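How to Get the Smell Out of a Drinks Bottle (and Keep It Out)

If you've ever unscrewed the lid of your favourite insulated bottle and caught a whiff of last Thursday's coffee, this page is for you. I love these bottles. I have more of them than any sensible person needs, and I've managed to make every single one of them smell awful at some point, so I've had plenty of practice at putting it right! The good news is that you almost certainly have everything you need in the kitchen already.

What you'll need

Bicarbonate of soda
White vinegar
Washing-up liquid
A long bottle brush
An old soft toothbrush
A wooden cocktail stick
A clean tea towel

Step 1: Take it all apart

Start with the lid, as that's where most smells live. Unscrew it, then look underneath for the rubber ring. On most lids you can ease it out with the blunt side of a cocktail stick (go gently, you don't want to nick it). If there's a straw or a flip-up spout, pull that off too. My old Veltik lid comes apart into 3 bits and I owned it for a whole winter before I found the last one. What was behind it I will leave to your imagination.

Drop the loose parts into a bowl of warm water with a squirt of washing-up liquid and let them sit while you get on with the bottle.

Step 2: Wash first, soak second

It's tempting to go straight for the bicarb, but give the inside a proper wash first. Warm water, a little washing-up liquid, and the long brush right down to the bottom. Twist the brush as you pull it up so that it rubs the shoulder on the way, where the walls curve in towards the neck. Tea stains love that spot. Tip it out and rinse until there are no more bubbles.

Step 3: The bicarb soak

Put two heaped teaspoons of bicarbonate of soda into the bottle, fill it most of the way with warm water and swirl it round until the powder has gone. Top it up to just below the rim. I use a plastic cup for this, as you can go nice and slowly and the kitchen tap on its own tends to splash back out of a narrow neck and all up your sleeve.
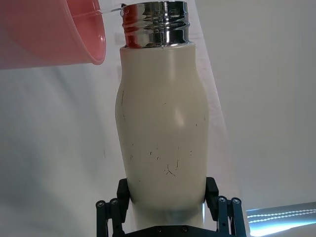

Page last changed: July 22, 2022

Leave the lid off while it soaks. Overnight is best, but a couple of hours will shift a mild smell. In the morning pour it away, rinse three times with fresh water and have a good sniff. For plain water bottles that's usually the job done, and it's such a satisfying moment!

Step 4: If it still smells

Coffee with milk, protein shakes and soup are the tough ones. For these, pour in one part white vinegar to four parts warm water, wait 20 minutes, then tip it out and rinse very well. Please don't put the vinegar in with the bicarb. They fizz like mad, and with the lid screwed on the pressure has nowhere to go. Do one, rinse, then do the other.

Cletus Van Dusen wrote in after the first version of this page to say he uses a spoonful of uncooked rice with a splash of water and shakes it hard. I tried it on a flask with a brown ring at the bottom and it worked a treat. Count it as a scrub for the stubborn bits, and make sure every grain comes out afterwards.

Step 5: Back to the lid

By now the loose parts will have had a good long bath. Go round the groove where the ring sits with the toothbrush, and push the corner of a damp cloth into any gap the bristles can't get into. If the ring still smells after all that, give it its own little bowl of bicarb and water overnight. If it's gone sticky or cracked, replace it. Plenty of makers sell them on their own, and Vaughn Fitzsimmons at the Holloway market keeps a drawer of odd sizes that has rescued two of mine.

Step 6: Dry it properly

This is the bit people skip. Stand the bottle upside down, propped at a slant so that air can get in, and leave the lid parts spread out on a tea towel. Don't put anything back together until it's bone dry. A bottle that's been closed up damp will smell musty in no time, and you'll be back at step 1.

A few things to avoid

Bleach. It can damage a steel lining and it's very hard to rinse away fully.

Wire wool, inside or out. Scuffs on the outside only affect the looks, but scratches on the inside give old tea somewhere to hang on.

The dishwasher, unless the base or the leaflet says it's fine. Very hot water can spoil the seal that keeps your drink warm.

Boiling the rubber ring. I did this to a Kosent one and it never fitted again.

How often?

Wash with soap every day you use it, and do the bicarb soak once a fortnight. If you only ever carry water, once a month is plenty. I do all of mine on a Sunday evening with the radio on.

Next page: Getting tea stains out of mugs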